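Hand-Held Gripper Trial: Station Inspection Checklist
Date: 2018-01-17
Station: brick wall corner, white table
Units on trial: Joveo pair (left and right), compared with Satilus pair
Filled in by: Iqra Ansari
Checked by: Niloufar Najafi

1. Finger pads
Pads seated, no lifting at the edges: OK, all four grippers
Pads close evenly: OK on Joveo. Satilus left closes late on one side.
Comment: Wipe the pads before each block. Lint from the green cloth builds up on the mesh pad and we were not cleaning it often enough in December.

2. Markers
Marker fixed firmly to the top of the gripper: OK
Marker faces clean, no scratches or tape residue: OK
Marker clear of the hand in normal grip: OK

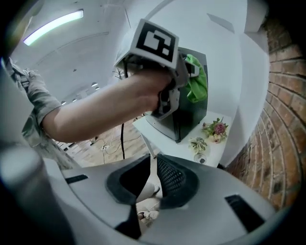 Item 2. Green cloth held at the box corner, marker on top of the gripper.

3. Cables
Connector locked at the gripper end: OK
Jacket free of cuts: OK
Cable clear of the table edge: NOT OK
Comment: The cable hangs past the table toward the floor. Route it behind the operator where possible. If it catches, stop and free it by hand. Do not pull with the gripper.

4. Floor and walkway
Power strip and loose cables out of the standing area: NOT OK
Comment: White cables are still lying on the wood floor. Tape them down or move the strip to the wall. Open until Niloufar signs it off.

5. Table and props
Table does not rock when pushed: OK
Box stays put when the cloth is pressed against it: OK
Glass cup away from the work side of the box: see comment
Comment: I would swap the cup for a plastic one. The flowers are fine.

6. Operator
Sleeves clear of the jaws: OK
Straps adjusted and buckled: OK
Full reach with both arms, one high and one forward: OK

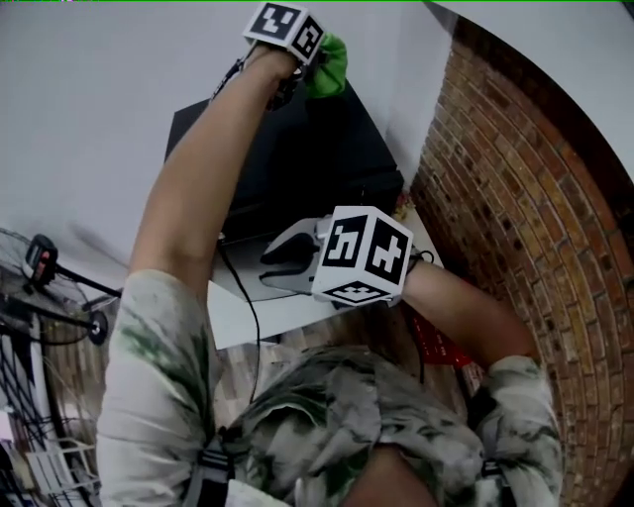

The high reach is where the two pairs differ most. With the Joveo the wrist stays fairly straight. The Satilus is heavier at the front and the hand tips down after a few minutes, so we stopped at 40 lifts per block and rested. Joveo ran 166 lifts over the session with 11 dropped grasps, and four of those came in the first block while I was getting used to the trigger. The Satilus total is not entered yet.

7. Stop and restart
Operator can put both grippers down without help: OK
Tracking recovers after a marker is covered by the arm: OK on Joveo, slow on Satilus
Controller (Chambi) stops recording on command: OK

Result: Joveo pair passed for use once items 3 and 4 are closed. Satilus pair on hold, left finger to be adjusted and item 1 repeated.

Note from N. Najafi: Agree on the cup. Please write the pad cleaning into the Cukumura start sheet as well, and recheck the cable routing with the taller operator before the next block.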